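Pegboard behind a long white table - hooks keep coming out

Forum: Workshops, sheds and storage

lowbench_kit
Posted 2025-11-19

Right, quick one as I've got to be out the door. We've got a long white table with pegboard running down one side of it, and the hooks are driving me up the wall. Lift a tool off, hook comes with it. Every time. Hook lands behind something, tool goes down on the table, and by teatime the whole lot's on the table and the board's bare.

Board came with the table second hand in October. Seller thought it was Mokness, no label on it anywhere. Hooks are a mix, a few were with it and the rest I bought as a Drelness assorted bag, 17 in the bag, most of them still in the bag tbh.

Questions -
is it the hooks or the board
do I need the clips everyone goes on about
should I just rip it off and screw a rail up

Not made of money. Not that handy either.

marlpit
It's the hooks. Mixed bags are rubbish, you get three different wire thicknesses and none of them fit. Seen it loads. Bin the bag.

tansy_and_twine
Don't bin anything yet!! Measure the holes first. There's two common hole sizes knocking about, and small hooks in big holes will drop out if you so much as sneeze. Push the fattest drill bit in that'll go (by hand, not with the drill obv) and read the size off it.

marlpit
He said the hooks are a mix. Doesn't matter what the holes are, some of them are going to be wrong.

tansy_and_twine
Some of them are going to be right as well. That's why you measure.

greyhen
Is it fixed to a wall or freestanding? Makes a big difference. A hook needs room behind to swing its tail up. If the board's flat on plaster the tail never gets home and you've only got the tip in.

lowbench_kit
Freestanding, it's a panel, nothing behind it to speak of, light comes through the holes. So plenty of room I'd have thought. Will do the drill bit thing tonight.

greyhen
Ok so not that then. Photo would help. What sort of hooks, wire or the chunky sort?

lowbench_kit
Both. Two of the teal ones are up at the moment, plus a dark grey one further along and a thin wire one down low by the table. Pics, sorry for the state of them

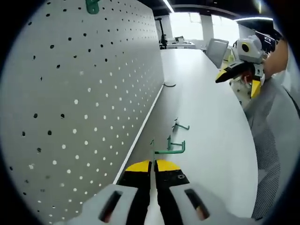
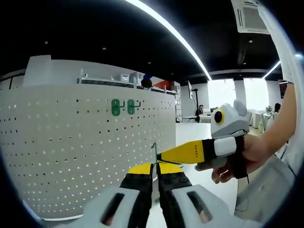
Pegboard in both, all round holes.

quillback
Which way round does a pegboard hook go in?
Tip it so the tail points upwards, push the tail through the hole, then swing the front down until the hook sits flat against the board. To take it out, do the same backwards. If it goes straight in and straight out with no tilting, it's the wrong hook for the board and will never stay put.
(copied that from my own notes for our repair cafe, save me typing it again)

lowbench_kit
Hang on. The teal ones need tilting. The thin wire one just pokes straight in.

quillback
Then you've got your answer on the wire one. Drawer.

marlpit
So it's the hooks. As I said. First reply.

tansy_and_twine
ONE of the hooks.

old_brivside
Going to disagree with the lot of you. I had pegboard over a bench for 12 years and in the end took it down, best thing I did. A strip of timber with screws in it. Tools hang, nothing falls off, cost me next to nothing. Pegboard's for people who like arranging pegboard.

greyhen
Bit harsh. Whole point is you can move things about. You change one tool on a screw rail and you're out with the drill again.

old_brivside
How often do you change your tools? I've had the same pliers since I was an apprentice.

greyhen
It's a shared table at ours so weekly. Different people, different jobs. Rail would be a nightmare.

tansy_and_twine
Also a freestanding panel isn't a wall, you can't just put screws in it wherever, depends what it's made of. Metal? Plastic? Board?

lowbench_kit
No idea. It's thin and pale and it flexes a bit if you lean on it. I'm trying not to lean on it. Not screwing a rail to that.

Renata Krajewska
Hello, I run a sewing room and have the same sort of set-up, long table, board along the side. Few things I do, take or leave:

Little rubber O rings on the tail of the hook before it goes in. They grip. Bag of them from the plumbing aisle, cheap as anything. They go perished after a while, so check.

Cable tie through the next hole down and round the stem of the hook. Ugly but it does not move. I do this with the scissors hooks, as scissors get yanked.

Heavy things low. The higher the hook the more you pull outwards when you reach for it, so the tail lifts. My big shears were up top for years and I blamed the hook.

Leave a gap between hooks. If you have to wiggle one thing past another you'll knock both.

lowbench_kit
Renata that pulling outwards thing is exactly what I do. I'm sat down most of the time and just grab. Never thought about it.

Renata Krajewska
Then that is half of it! Sit where you work and put your arm out, and hang your most used things where your hand lands. Mine is all quite low and bunched up one end, it looks daft but I don't have to stand up.

marlpit
Hot glue. Blob on the back of each hook. Done in five minutes.

quillback
Please don't. Did that on ours and picking it out of the holes took a whole afternoon. Plus you then can't move them, in which case go with old_brivside's rail.

old_brivside
Thank you

quillback
Wasn't agreeing with you

pipkin_lane
Anyone tried the Aranda locking hooks? Little twist collar on the front. Bought 8 for the garage and they're solid, but you need two hands to get them in and they block the hole next door. Wouldn't want a whole board of them. Good for the one thing that always comes off.

greyhen
Had them, sent them back. Collar was too tight for our board, wouldn't turn. Might've been a bad batch.

pipkin_lane
Mine were stiff to start with. Bit of candle wax.

tansy_and_twine
Did you measure the holes yet

lowbench_kit
Yes boss. Teal ones are a decent fit, hardly any slop. Most of the Drelness bag is too thin, they rattle. A couple are so fat they won't go in at all. So marlpit's sort of right and tansy's sort of right, dont fight.

Plan for the weekend -
thin ones out, back in the bag
O rings on the teal ones
move the teal ones lower and nearer to where I sit
maybe 2 of the Aranda ones for the heavy snips

What do people do about the bit where the panel meets the table? Small stuff rolls up against it, screws and that, and I can never get them out with my fingers.

Renata Krajewska
Pins do that here. Magnet on a stick. Or a strip of felt laid along so they stop before they get there.

quillback
A tray. If the small stuff lives in a tray it can't roll. Baking tray from a charity shop, bit of non-slip mat in the bottom.

old_brivside
Bit of quadrant moulding along the join, dab of silicone. Fills the corner, wipe it clean with a cloth. And before anyone starts, that one doesn't need a drill

greyhen
Agree with old_brivside for once. Only if the table's staying put though. If you ever want to shift it the silicone's a pain.

lowbench_kit
It's staying put, took three of us to get it in. Will try the tray first as I've got one.

One more, does drawing round the tools work? Outlines on the board I mean. Mrs reckons it'll look like a crime scene

pipkin_lane
Works brilliantly if more than one person uses it. Do it on masking tape first, not straight on the board. You WILL move things in the first fortnight.

marlpit
Labels are quicker. Bit of tape under the hook, write PLIERS on it.

tansy_and_twine
Labels get ignored. Outlines get obeyed, no idea why. My lot at home won't read a word but they'll match a shape.

lowbench_kit
Masking tape outlines it is. Ta all, off to find O rings. Will report back if it all ends up on the table agian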